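Speaker notes: Buying a two-arm tabletop kit, and what we learned
Mar 16, 2021
Lindsay Henare

Opening

Thank the organizers. Say my name and that I run the bench lab at Brorkwood. We don't sell robots and Grulau did not pay for this. We bought the Vida kit at list price in December and have used it most working days since.

Ask for hands: who has bought an arm, who is thinking about it, who has one in a closet. Wait for the closet laugh, then move on.

What the talk covers: what comes in the crate, setup, what it's like to run, the service plan, and whether I'd buy it again. Questions at the end, but stop me if a term is unclear.

What you get

The Vida is sold as a full station. Two arms with grippers, the table, the enclosure with black fabric walls, the head camera, the cables, a power unit and a license for the control software, which Grulau calls Jullero. You supply the computer. Check the graphics card list before you order. We didn't, and lost a week waiting for a new card.

The crate is big. Measure your door. Ours went in with the door off its hinges.

Setup

The manual says one day. It took us 2. The arms went on quickly. The enclosure took the time, mostly getting the fabric to hang flat. If it sags, the camera picks up folds and you get uneven shading on the back wall. Pull it tight from the top first, then do the sides. The manual has this the other way around and I have told them so.

Calibration is a guided routine in Jullero. You jog each arm to a set of points and press confirm. Repeat it whenever you move the table, even a little. We skipped it once after cleaning the floor and spent a morning chasing a fault that wasn't there.

Why we put up with the fabric: we tried the arms on an open bench first. People walked by, the sun moved across the window, and our results changed between morning and afternoon. With the walls up, that mostly went away. If you have a room with no windows and no visitors, you could save the money and buy the arms alone. Grulau will quote it that way if you ask.

[Next slide. Give them a moment to look.] 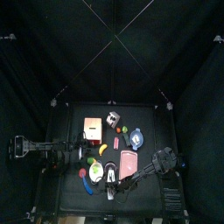 The standard trial in our lab is a tabletop full of household things and a short written task. Pick up the banana, put it in a bowl. Move the toaster back. We picked household items since that's what our project is about, and they are cheap to replace. Bowls and pans are harder than they sound. A thin rim is fine if the gripper comes in square. Come in at an angle and it slides off.

Dark items on the black table are a known weak spot. The camera has less to work with at the edges, and the grasp planner in Jullero gets cautious and asks for a new view. Grulau sells a gray tabletop cover as an extra. We have one on order and I can't tell you yet if it helps.

Running it

You can drive the arms by hand with the leader controls or let Jullero run a trained policy. Most of our time goes to the first. A new operator needs an afternoon to get comfortable and a couple of weeks to get smooth. Keep shifts short. Our people are noticeably worse after an hour.

Two arms in one small space will try to be in the same place. The collision check is good but slow to forgive. When it trips, both arms stop and you have to clear the fault on the screen, then home each arm one at a time. I would like a single button for that. It's the most common complaint in our log.

Cables. The ones supplied are long and they end up on the table. We tie them back at the start of each session. A clip on the arm base would fix it. Put this on your shopping list.

Numbers

We have logged roughly 1,000 trials. In that time we replaced 8 gripper pads and one cable. The pads wear on the inside corner first. They come off with one screw, and you should keep spares in the drawer.

I am not going to give a success rate. It depends so much on the task and the operator that any single figure would mislead you. Come and find me if you want the breakdown by object.

The service plan

First year is included. After that it's a yearly fee. You get remote support, software updates and one visit. Remote support has been good. They answer the same day and the person who answers has used the machine. The updates are a mixed bag. One of them reset our saved home positions without a warning. Export your settings before you update anything.

The visit we haven't used yet.

Would I buy it again

Yes, for a lab like ours, where a few people share one station and need the conditions to stay the same. I would skip it if you need to lift anything heavy, or if your work happens on the floor or on shelves. The reach ends at the table. I would also hold off if you have no one on staff who can read an error log.

Things I've asked Grulau for: the single reset button, a better cable route, the fabric steps fixed in the manual, and a warning before settings are overwritten. They have said yes to the manual.

Questions

If asked about price: point them to Grulau for a quote, prices have changed since our order.
If asked about other brands: we looked at two, only tested this one.
If asked to share our data: some of it, after the project report is out. Take a card.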